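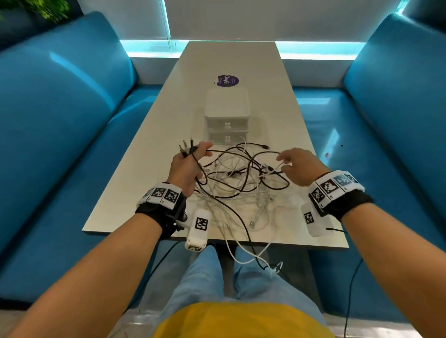
Old Chargers at Home: What Students Keep and Why

Report by Jolanta Witkowska

1. Background

Most homes have a drawer of cables that do not fit anything anymore. I wanted to find out how many of them students hold on to and what would get them to recycle. Copper can be recovered from cables, but only if they reach a collection point.

2. Method

In July I gave a paper survey to 60 students in my building. It asked how many cables they owned, how many they had used in the past month, and where they thought old ones should go. I also put a collection box in the lobby of the Norkico residence hall.

3. Results

The students owned 282 cables in total. Only 26 of the students knew that the Tradport store on the corner takes small electronics. The most common reason for keeping a cable was "I might need it." Several people wrote that they could not tell which device a cable belonged to.

4. Problems

The box was moved twice by cleaning staff, so I did not use it in the results. My question about the past month was also unclear, and some people counted borrowed cables.

5. Next steps

A label on each cable when it is bought would help. I would also repeat the survey in a building with families.

Comments

Zanetti: Did you ask about laptop chargers too, or just phones?

jolanta_w: Both, but I did not separate them on the form.

Jusus: Our library takes cables at the front desk. Worth adding to the list.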